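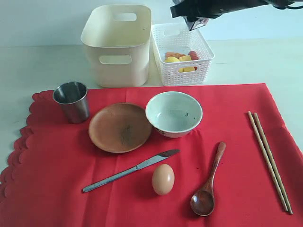 4. Setting the tare weight

The Wunari kitchen scale can subtract the weight of a bin or basket, up to 700 g.

1. Place the scale on a hard, level surface. Do not use it on a tablecloth.
2. Press ON and wait for 0 to show.
3. Set the empty container on the plate - keep it clear of the display.
4. Press TARE. The display returns to 0.
5. Add the food and read the weight.

Note: The tare setting is lost when the scale shuts off, after 78 seconds without use.

Caution: Do not load the plate past 2456 g, container included. If E2 shows, remove everything at once and press ON again.

To switch between grams and ounces, hold UNIT until the display blinks. For replacement feet, order part 808.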